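2024-10-29
Notebook, Closer cell / open day

Writing this up the same evening while I still have it in my head. Feet hurt, voice mostly gone, very good day!

We had 118 people sign in at the front desk, which is more than the May open day, and I think most of them came past our bench at some point. Ryan Wragg did the talking for the first half and I drove the arms, then we swapped after lunch. Next time swap more often. Explaining the same thing for two hours straight makes you stupid.

Setup as run: Closer, both arms, policy checkpoint 3202, the one from before the gripper speed change. I had wanted to show the newer one and Roland Dunmore talked me out of it (rightly, it still snatches at thin fabric). Finger pads were fresh on last night. Left wrist cable got a new strain relief first thing, the old tie had worked itself down the arm again. Lighting was the usual overheads with the blinds down on the Haslam side.

Program was a shorts fold, then a jersey fold, then a free slot where visitors could mess up the garment however they liked and we let the arms have a go. The free slot was the hit of the day by a mile. A boy of maybe nine balled up a T-shirt so tight I was sure we'd get nothing, and the left arm picked at it, let go, picked again and shook it open, and the whole row of people behind the tape cheered. I cheered too. I've watched this thing fold laundry for months and I still got a lump in my throat.

Things that went wrong, for the list:

Right arm stopped on a torque limit twice in the morning, both times reaching for the far corner. Reset and carried on. Ryan filled the gap by letting people feel how soft the finger closing is, and that went down so well we should make it a regular part.

One long-sleeved shirt defeated us completely. Sleeve under the body, other sleeve under that. We gave it 10 minutes and then I folded it by hand, to applause.

The display screen froze on the Tudano logo around noon. Somebody needs to look at whether it's the player or the stick.

Questions we got a lot: does it know what it's holding (sort of, ask me again in a year), could it do socks (please don't), how long to train a new garment. I gave different answers to that last one depending on how tired I was, so Ryan and I should agree on one. The people from Danen asked much harder ones, mostly on regrasping and what happens when the two arms disagree about where an edge is. They stayed nearly an hour and one of them sketched a different approach order on the back of our flyer. I've taped it into the paper book. Worth trying with the shorts first.

To do: log the torque stops with joint readings, pull the free slot runs into their own folder, order more pads, thank the front desk people properly.
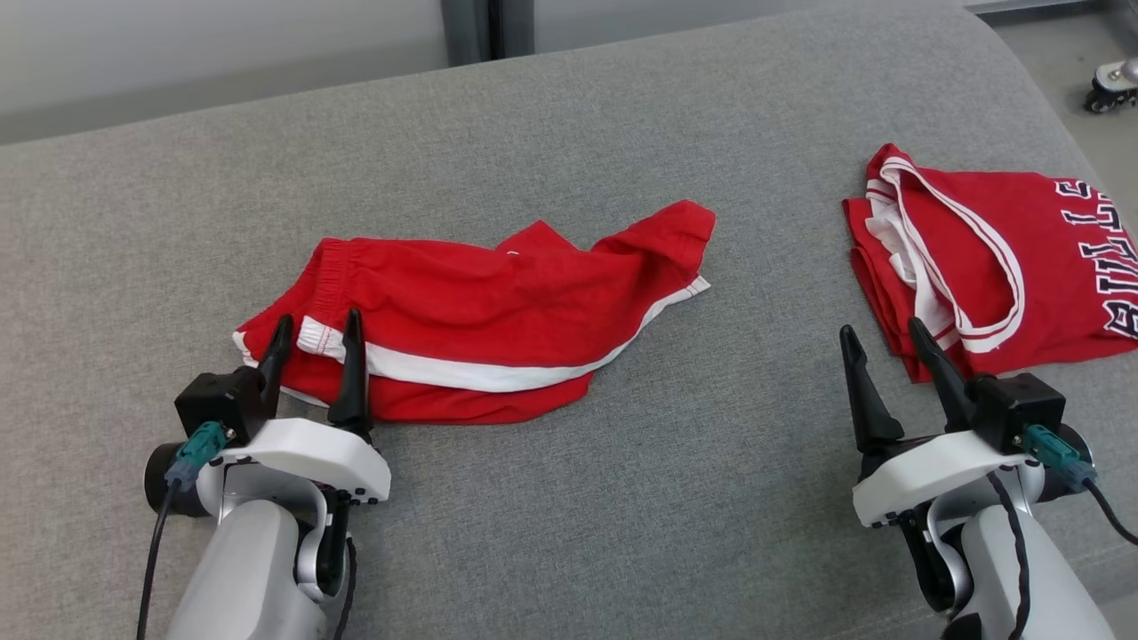 Garment choice is the thing I'd keep exactly as it was for the next open day. Plain test cloths are fine for our own numbers, but visitors lean in when it's clothes they'd have at home. Red on the gray cover also reads well from the back row, and the white stripe along the hem of the shorts gives people something to follow while the fabric is bunched up. The BULLS lettering on the jersey started more conversations than our poster did. I'd like a second jersey in another color, same cut, so we can compare the two properly before spring, and I'll ask Roland if there's any budget left for it.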